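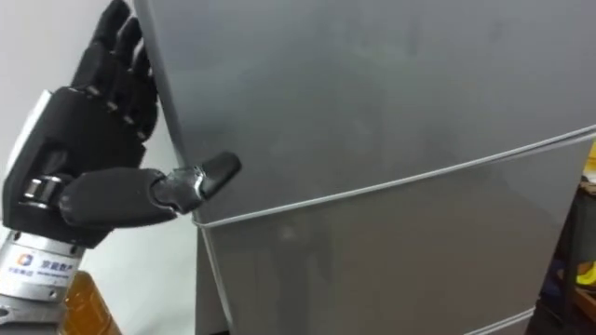

The second half is where you find out if a team is any good, one fan on the home side told us, and it made her sad to see so many people miss it on the way to their cars. She had a blanket over her knees and a thermos between her feet, and she said we could put that in our report as long as we also put in that the band was wonderful, which it was!

Leaving at the Half: Where the Crowd Goes at Druro Football Games
Final report, Sports and Community course, fall term

What we wanted to know

If you have ever been to a Druro home game you will know the feeling we are writing about. At kickoff the place is packed and noisy, there are grandparents and little kids and people with their faces painted, and the student side is standing up on the benches even though the sign says please don't. Then halftime comes, the band plays, everybody claps for the band, and when the teams come back out there are big gaps all over the stands. By the fourth quarter it can be pretty lonely in there, even when the score is close.

All of us in this group have been on both sides of that (we admit it), and when it came time to pick a project we kept coming back to the same question. Why do people go to the trouble of getting to a college football game, paying for parking and finding a seat, and then go home with half of it left to play? Everyone we talked to had a theory. The team is losing. The team is winning by too much. It's cold, it's hot, the bathrooms, the hot dogs, the younger generation. We thought it would be nice to ask the people doing the leaving.

A game has 60 minutes on the clock, but as any fan knows it takes up most of an afternoon, and we had a hunch that this had more to do with it than the score did. We were partly right about that. We were wrong about some other things, and we have tried to be good sports and leave those in.

The stadium

Srivastava Field sits at the low end of campus, between the practice fields and the creek. The home side has the press box and the chair-back seats, and the student section starts where the chair-backs stop and runs down to the south end zone. Visitors sit across the way with the sun in their eyes. There is one main gate on the north end, where almost everybody comes in, and a smaller one behind the student section that lets out toward the dorms. Food is sold under the home stands by Braris, which took over the concessions before any of us enrolled, and there is a smaller Braris stand on the visitors' side that sells drinks and candy only.

We mention the layout in such detail because it ended up mattering quite a lot, as you will see when you get to the part about the gate.

How we did it

We went to 2 home games. The first was an early-season game against a team we were expected to beat, and we did beat them, by a lot. The second was homecoming, against Mulumeo, which is the game people plan their fall around. Our thinking was that if folks left one and stayed for the other, we would learn something from the difference.

We wrote a questionnaire with 11 questions on it, printed on a single sheet, front only. Some of the questions were the kind where you circle an answer and some left a blank line for people to write whatever they wanted. In all we got 199 sheets back that we could use. A few more came back with mustard on them or with only the first question filled in, and we left those out. At halftime we stood near both gates and asked people on their way out if they had a moment, and then in the fourth quarter we walked the stands and asked the people still in their seats.

We also kept notes on what was going on around us, like the weather, the score, how long the concession lines looked and what the announcer was saying. Those notes were meant to be a backup, but they turned into one of our favorite parts of the whole project, and in a couple of places they explained an answer that we would never have figured out from the sheets by themselves.

One thing we should have done differently right from the start is the clipboards. We brought too few, and people had to lean on the fence or on each other's backs. Everyone was very kind about it.

What people told us

The reason circled most often by people leaving at halftime was "other plans," and it won by a wide margin in both games. We had put that choice near the bottom of the list as a sort of leftover. It covered all kinds of things when people wrote in the details: a shift at work, a birthday dinner, a baby who needed a nap, a long drive home. On homecoming it covered a great many parties. Several alumni wrote that they had come mainly to see the halftime show and their old friends, and that the football was something nice going on in the background. One of them drew a little trombone next to this, so we can guess which friends.

The score came in lower than we thought it would. In the first game, where Druro was far ahead, some people did circle "the game is already decided," and a few students circled it twice. But on homecoming the teams were tied at the half, and people were still streaming out. We stood there with our sheets, wanting to see the second half ourselves, and could hardly believe it.

Cost hardly came up among students, whose tickets are included in their fees. Among families it came up in an indirect way. They had no complaint about the price of getting in. What they wrote about was having hungry children, looking at the line under the home stands, and deciding that it would be quicker to feed everybody at home. We heard this again and again at the north gate. Our notes from the homecoming game say that the Braris line went past the end of the ramp and folded back on itself, and that the people in it missed the band completely.

Then there is the gate. Srivastava Field does not allow reentry, and once you go out at halftime you are out. At least a few of the students we talked to behind the south end zone did not know this. They wanted to run back to the dorm for a warmer coat or to let a roommate in, and they fully meant to come back. When we told them about the rule, some of them turned around and went back to their seats, and we realized with some embarrassment that we had just changed the very thing we were trying to study. After talking it over, we decided to keep their sheets and mark them with a star.

The people who stayed

These were a joy to talk to, and we probably talked to them for too long. People still in their seats in the fourth quarter were more likely to have come in a group, and much more likely to sit in the same seats every time. They knew the folks in the row behind them. A good number had brought their own seat cushions. When we asked what would make them leave early, plenty of them left the line blank, and one wrote "lightning" and underlined it.

We had expected the stayers to be the serious football people, with opinions on the offensive line, and some of them surely were. But a lot of them wrote about the company. One couple said they had talked more with their neighbors in the stands than with their neighbors on their own street. In the student section, the ones who were left at the end were mostly friends of players, or members of the band who had finished playing and now had nothing to do but yell, and yell they did.

We also asked everyone whether it bothers them when others leave. Most people said no. The ones who said yes said it at some length, and used the back of the sheet.

Problems with our study

Two games is a small number, and they were very different kinds of games, with very different weather. The first was hot enough that people on the visitors' side moved up under whatever shade they could find. Homecoming was gray and windy. We can't really separate the weather from everything else.

People in a hurry do not stop for a questionnaire, so the fastest leavers are missing from our results, and they might well be the ones with the strongest reasons. We also think that some people picked "other plans" as a polite answer, given that several of us were wearing Druro sweatshirts. If we did this over we would dress plainly, and we would move that choice around on the list from one batch of sheets to the next.

We did not get many sheets from Mulumeo fans. They were friendly, but they wanted to watch the game, and as it went on they had more and more to enjoy.

What we would suggest

We would like to see the reentry rule put up on the inside of the south gate, in large letters, where students can read it before they go through. The announcer could mention it too, right when the band is coming off. This seems to us like a small job and we would gladly paint the sign ourselves.

The food line is harder. We don't know enough about how Braris runs its kitchens to tell them their business, but if the small stand across the field could sell something hot, some of the families might get back to their seats in time for the third quarter kickoff. Another idea that came up on the sheets was a cart at the south end, even one that only had pretzels.

As for homecoming, the alumni office plans most of the parties, and several of them started while the game was still going on. We asked whether they could begin after the final whistle, and we were told the rooms are booked a year ahead. Next year's group might want to ask sooner than we did.

Thanks

We are grateful to everyone who filled out a sheet while holding a drink, a child or a tuba, and to the gate staff, who let us stand in their way for two afternoons and saved us a dry spot when it started to drizzle. The full list of questions is in the appendix, along with the starred sheets and our notes from both games, typed up as neatly as we could manage from some very wrinkled paper.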